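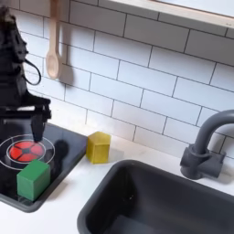 Meal kit firm's "average family" savings claim rests on 64 households
2024-06-19
Consumer

Meal kit company Plutport says the average Canadian family will save $817 a year by giving up the weekly grocery shop. The number is on its website, on its delivery boxes and, as of this week, on the sides of buses. How the company got there takes more digging.

According to a methodology note supplied on request, the saving comes from a survey of 64 households, all of them existing Plutport customers. They were asked to estimate what they used to spend on groceries before signing up. No receipts were collected. Anyone who has tried to remember last month's grocery bill, never mind last year's, will see the trouble with that.

The survey was run by Lelonard, a marketing agency that also designed the bus ads. Plutport describes the work as "independent research." 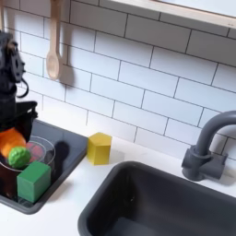
The note also leaves out delivery. At the standard rate, a household ordering every week would pay most of the claimed saving back in fees. Breakfasts, school lunches, milk and coffee aren't in the kits either, so the family in the ad is presumably still going to the store.

Wenceslao Navarrete, a household budget counsellor, said he has yet to meet a client whose food costs dropped by anything close to the advertised sum.

"They might waste less lettuce. I'll give them that," he said. "But you're comparing a price on a website with a guess. I wouldn't let a client do their budget that way."
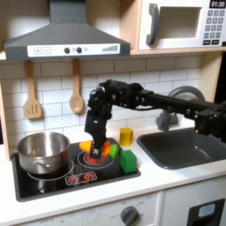

Asked why the sample was limited to its own customers, Plutport said in an email that they were "best placed to speak to the value of the service." It did not answer a question about delivery fees.

Rival service Hostico made a similar pitch last year, with a saving of $988. That claim has since vanished from its website. The company said the page was removed during a redesign and would not say whether the figure still stands.
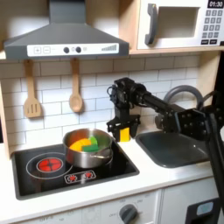 Plutport says a larger survey will begin in July, again through Lelonard, and that participants will be offered 2 free boxes for taking part. It has not decided whether to ask for receipts this time. The bus ads are booked until the end of summer.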